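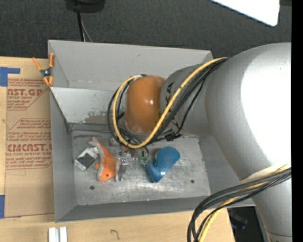 My mother wanted to know if the bread in Plindby was still sold by weight. It was her first question when the line became clear, before my health, before the journey, and I had prepared answers only for those two.

"I have been here for one night," I said. "I haven't bought bread."

"Then what did you eat?"

I had eaten a packet of biscuits on the bed, with my coat on. I told her soup.

She was silent in the way she has, when she hears a lie and puts it somewhere to keep. Then she said I should go to the shop at the bottom of the hill, where the counter was on the left side, and ask for the dark one with the split top. She had lived in Plindby for two years before I was born. She had cleaned rooms in the hotel there, and she spoke of the town as if she had gone out of it only to post a letter.

I had come because of the house. It was not really a house, it was the upper floor of one, and it had belonged to an old woman called Marchetti, in whose kitchen my mother had learned her first hundred words of the language. Mrs Marchetti had died in the winter. In her will, between the cousins and the church roof, she had written: to Lindalva Barros, the blue dish and whatever is in it. The lawyer in Fesley had needed three months to find us. He was polite on the telephone and pronounced our name differently each time.

My mother did not want to travel. She said her knees were against it. So I took five days of holiday in May and went by two trains and a bus, and the bus driver let me down in front of the closed hotel, where there was a sign with the letters gone but their shapes still clean on the wall.

The lawyer's key was wrapped in a piece of paper with the number 553 on it. I thought it was the number of the house, and I walked up and down the hill looking for it, although the road had no more than forty doors. In the end a man who was painting a gate asked what I was looking for.

"Five hundred and fifty-three," I said.

"That's the file," he said. "They write it on everything. You want the Marchetti place. Go up by the outside stairs, and be careful with the fourth one."

I was careful with the fourth one and it was the sixth which moved.

Inside it smelled of cupboards. The cousins had already taken what they wanted and each thing had left its shape behind it, a pale square on the wallpaper, four small dents in the carpet. In the kitchen the curtains were still up. The blue dish stood on top of the refrigerator with a saucer over it as a lid, and on the saucer there was a label in a thin, leaning handwriting: LINDALVA. NOT TO BE MOVED.

I moved it. I put it on the table and sat down in front of it, and I did not lift the saucer. It seemed to me that I should telephone first.

"What is in it?" said my mother.

"I haven't looked."

"You went all this way and you haven't looked?"

"I thought you would like to be present."

She laughed, and then I heard her pull out a chair. It was evening there and I could hear her radio, and then I could not hear it any more.

"Open," she said.

In the dish there were buttons. I told her so. There was a great quantity of them, and I pushed my fingers in to feel if there was something underneath, a ring or a folded paper, because I had read too many novels. There was nothing underneath. They were buttons down to the bottom, shirt buttons mostly, and some big ones from coats.

"Is there a green one?" asked my mother. "With an anchor?"

I spread them out on the table. It took me a long time to find it, and she waited without speaking. It was smaller than I had imagined, and the anchor was almost rubbed away.

"Yes," I said.

"Ah," she said.

Then she told me something which she had never told me, in all the years when I had asked her about Plindby and received only bread.

In her first winter there she had one coat, and it was not a coat for that country. It closed with five green buttons. One morning she came to work with four, and Mrs Marchetti, who did the ironing for the hotel, saw it and held her by the sleeve and said a word. My mother did not know the word. Mrs Marchetti pointed at the place and said it again, button, and made her repeat it until it was correct. In the afternoon she took her home, sat her in the kitchen, and put this same dish in front of her. She was to find one that would do. While she looked, Mrs Marchetti took the buttons out one after the other and said things about them. Red. Broken. My husband's. Too big. From Flelside, from the market, in the rain.

"That was the lesson," said my mother. "Every Thursday, the buttons. I learned the colours, and bigger and smaller. I learned the past tense also. This one was on a dress. This one I lost and then I found."

"And the green one?"

"It was in my shoe. I found it in the spring and I brought it to her. I had already sewn a brown one in its place, and she had chosen the brown one with me, so I didn't want to cut it off." She stopped. "I said to her, keep it for me. I was very proud of this sentence. Keep it for me. I had practised it on the stairs."

"Was one of the stairs loose?" I asked.

"The sixth," said my mother.

I did not know what to say, so I began to put the buttons back into the dish. They made a good noise. I think she could hear it, because she did not ask me what I was doing. I kept the green one out, and then I put it in also, and then I took it out again.

"Why did you never write to her?" I said.

"I wrote. I wrote every Christmas until you went to school." I heard the chair again. "Then one year I sat down with the card and I had forgotten how to spell Wednesday. Such a stupid thing. I was ashamed, she had taught me so well. I thought, I will look for it tomorrow in the dictionary."

Outside the man had finished with his gate and was knocking the lid onto the paint tin with his heel. It was still light. I asked my mother if she wished me to bring the whole dish, because it was heavy, and there were two trains.

"What a question, Solange," she said. "Carry it in your hands. Don't put it in the suitcase."

"It's a long way to hold it in my hands."

"And go for the bread before they close. The dark one."

I went down, stepping over the sixth stair. The shop was where she had said, but the counter was on the right side. The bread was not sold by weight any more, it had a price on a small card. I bought the dark one and asked the girl if they had always had the counter there, and she said she thought it had been changed before she was born, but she could ask her grandmother, who was upstairs. I said it was not necessary. Then I said yes, please, if she had the time.

Search stories Enter a title or author Go

Comments (4)

marit_h
My grandmother had a tin like this and we were allowed to play with it only when we were ill. I can still hear it.

Old Tobias
Very nice. I would like to know what the grandmother upstairs said about the counter! Please write the second part.

Fenwick
The line about Wednesday caught me. I have three unanswered letters in a drawer and it is the same sort of reason.

D.
Small thing, but did she take the label as well? I hope she took the label.

Contact | Submissions | Copyright remains with the authors | Back to top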